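Ondeo Motion Planning Toolkit

We use cookies to remember your region and measure page traffic. Manage preferences or Accept all.

Ondeo is a planning and control package for two-arm manipulation. It takes a robot model, a set of obstacles and a goal, and returns a timed path for both arms. It runs on an ordinary Linux workstation, and the same binary drives the simulator and the hardware.

Ondeo is written and supported by Shukla. It is sold as a per-seat license for desk work and a per-cell license for machines that move.

What is in the package

The base license includes the planner, the path timing module, the collision checker, the simulator and the scene editor. Drivers for arms and grippers are separate downloads and carry no extra charge. The perception add-on, Purcombe, is licensed on its own and is covered further down this page.

Planner

The planner treats the two arms as one system. When you set a goal for the right gripper only, the left arm is still checked at every step, and it will be moved out of the way if you allow it to. You can turn this off by locking the arm in the task file. A locked arm is handled as a fixed obstacle.

Goals can be given as joint angles, as a gripper position and orientation, or as a region. Region goals are useful for placing objects where the exact spot does not matter. Draw a rectangle on a work surface in the scene editor, set a height range, and the planner picks a reachable point inside it.

Path constraints are set per segment. The ones used most are:

Keep level. Holds the gripper within a tilt limit you set in degrees. Use it for open containers.
Straight line. Moves the gripper tip along a line between two points. Use it for the last part of an approach.
Linked grippers. Keeps the distance and angle between the two grippers fixed. Use it for anything carried with both hands.
Stay out. Blocks a box-shaped volume for one arm or both.

If no path is found within the time limit, the planner returns the reason it stopped and the last configuration it checked. The scene editor can load that configuration directly. In most of the support cases we see, the start pose is already touching something in the model, and this view shows which two bodies are involved.

Path timing

Paths are timed after planning, against the speed, acceleration and torque limits in the robot file. You can scale all limits with a single value from the command line. New cells should start low. The default in the supplied task templates is 50 percent, and it applies to simulator runs as well, so cycle times read from an unedited template will be longer than the cell can manage.

Control

The controller streams joint targets to the drivers and compares them with measured positions on every cycle. If the difference passes the limit for any joint, both arms are brought to a controlled stop and the log is saved. The log holds the last 12 seconds of commands, measurements and gripper states. It can be replayed in the simulator at any speed, forward only.

The controller is not a safety device. It does not replace an emergency stop, a guarded area or a rated safety controller, and it must not be counted as one in a risk assessment.

Collision checking

Robot links are checked with the simplified shapes in the robot file. Objects in the scene can be checked with a box, a convex hull or the full mesh. A convex hull is enough for most items, but bowls, bins and open shelves need the full mesh or the planner will treat the inside as solid. This is the most common setup mistake with containers. The symptom is a gripper that will go anywhere over the counter and never down into the bowl.

Padding is set per object. We suggest a larger padding for objects placed by perception than for those measured by hand.

Simulator and scene editor

The simulator runs the same controller as the cell and takes the same task files. Scenes are made from a library of fixtures and household objects or from your own meshes. The library covers counters, cabinets, small appliances, tableware and shelving. Appliance models with doors and dials come with their joints already defined.

Lighting is adjustable. For planning work it makes no difference, and you can turn shadows off to save graphics memory. For Purcombe it matters a good deal, and we recommend testing each task with several light positions before going to hardware. Shadows from the arms fall across the work surface and change with every pose, and a segmentation setting that works with the arms parked may fail once they are over the counter.

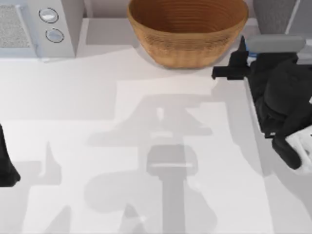 Counter scene in the simulator: microwave, ridged bowl and two arms, shadows on.

Scenes can be viewed from any fixed or link-mounted camera. Each view can be saved as color, depth and object mask. The masks use the object names from the scene file, so results can be compared with what Purcombe reports without any relabeling.

Batch mode runs a task many times with changed start positions, object positions and lighting. A batch of 900 runs is the largest a single seat license will queue. Results are written to one table with a row per run, listing whether the goal was reached, planning time, path length and the smallest clearance. Runs can be split across machines if you have more than one seat.

Purcombe perception add-on

Purcombe finds known objects in color and depth images and reports their position to the planner. It needs a mesh for each object and a calibrated camera. It does not need training images for rigid objects with a mesh of reasonable quality.

Plain white objects on plain white surfaces are hard for it. So are transparent and mirrored items. For fixtures that do not move, such as a microwave on a counter, measure the position once and enter it in the scene file. Leave Purcombe to track the things that get picked up.

Partly hidden objects are reported with a confidence value. You choose the cutoff. Below it, the task can wait, move the camera or ask the operator.

Task files and scripting

Tasks are written as plain text files. Each step names an arm, a goal and any constraints. Steps can be repeated, skipped on a condition or run on both arms together. A Python interface covers everything the task files do and adds callbacks during motion. There is also a C++ interface for reading joint state and sending goals.

The editor checks a task file when it is saved. It will flag missing objects, unreachable goals and steps that leave a gripper holding something at the end of the task.

What changed in the November release

The planner now keeps its search tree between steps when the scene has not changed. Short repeated moves benefit most.
Full-mesh checking is available for objects held in a gripper.
The scene editor opens large meshes in the background.
Log replay shows commanded and measured poses together, with the commanded pose drawn as an outline.
Fixed: a locked left arm was ignored by the linked grippers constraint. Task files that use both settings should be checked again.
Fixed: camera views mounted on a wrist link were saved one frame late.

System requirements

64-bit Linux on a supported long-term release
Eight processor cores for planning, more for batch mode
A dedicated graphics card for simulator cameras and Purcombe
A wired network port reserved for the robot controller
Real-time kernel on any machine that drives hardware

Planning without cameras will run on a laptop. We do not support driving hardware from a virtual machine.

Licensing

Seat license: one named user, simulator and planner, no hardware output.
Cell license: one machine, up to 2 arms, hardware output enabled.
Purcombe: added to either license.
University license: seat terms, with hardware output for teaching and research.

All licenses include updates and email support for the paid period. After that the installed version keeps running, without updates. Licenses can be moved to a new machine by the account holder.

Setup and training

Skunton handles on-site installation, camera calibration and operator training. A standard visit covers one cell. Please have the robot file, a floor plan and meshes for your main objects ready before the visit. If you do not have meshes, Skunton can scan parts at extra cost.

Contact

Licensing and quotes: Niloufar Mohammadi
Technical questions and trial requests: Sawsan Khasawneh

Trial requests should say which arms and grippers you use and whether you need Purcombe. Trials are seat licenses and do not enable hardware output.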